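Hultstead Cloths: a small dataset about folding and laying out household cloths

README, last updated 5 Mar 2021

Welcome! Hultstead Cloths is a collection of pictures and notes about the plainest things in the linen drawer: napkins, dish towels, dusters and wiping cloths. We started it because we love folding (yes, really) and because most of the cloth pictures we could find were of shirts. Shirts are fine, but a flat rectangle has so much going on once you start paying attention to its corners!

What you get

There are 1,649 pictures in this release, each with a short text note written by hand. The notes say what color the cloth is, which way it lies and whether it is square to the table or a bit off. Archana Tripathi wrote the first batch of notes and Rekha Rana went through all of them again, and their long back-and-forth over the word "rumpled" is why it has its own entry in the glossary file.

Every picture belongs to one of 5 groups:

flat – the cloth is open on the table
half – one fold, edges meeting or nearly meeting
quarter – two folds, in either order
roll – rolled from a short side
heap – dropped and left alone

The flat group is my favorite. A cloth that is almost straight is much more interesting than one that is perfectly straight, and there are plenty of them in there.

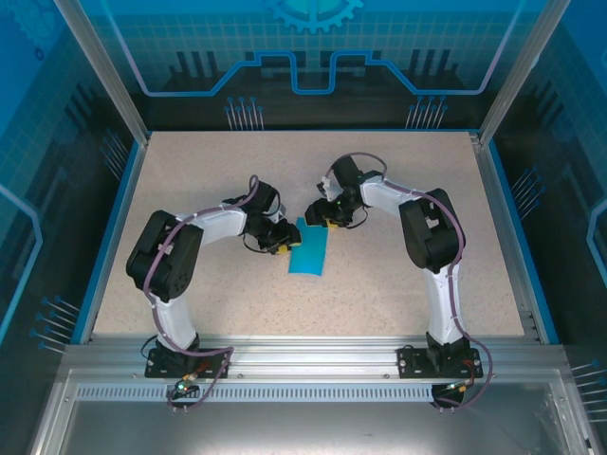
Blue cloth on the speckled tabletop, slightly skewed. Orientation: roughly vertical.

About the notes

We write "vertical" when the long sides run toward and away from the near edge of the table, and "horizontal" when they run along it. If a cloth leans a little we add "skewed" and leave it there. Harish Tiwari tried measuring angles for a while, but two people measuring the same cloth kept getting different answers, so that column is gone. Old copies of the notes may still have it – please ignore it.

Colors are everyday words only: blue, green, cream, gray. No "teal" and no "dusty" anything. Fabric is left blank unless the person writing the note had the cloth in hand.

Known gaps

Patterned cloths are thin on the ground, especially checks. The roll group is small and the rolls are mostly tight ones. There are no fitted sheets, and Lalit Pathak would like everyone to know he is willing to change that.

Tabletops vary between sessions, so please don't use the surface color as a clue to the group.

Adding your own

We would be thrilled to have more! Send up to 2 cloths per submission, with one note for each picture in the same style as ours. Try to keep the whole cloth in view for the flat group. Shivam Kashyap looks after new submissions and is very patient with first-timers. The next release is planned for September, and we hope to reach 3,000 pictures by then.

Credits

Pictures and notes by the Hultstead group. Thanks to everyone at Hirkia who emptied a drawer for us.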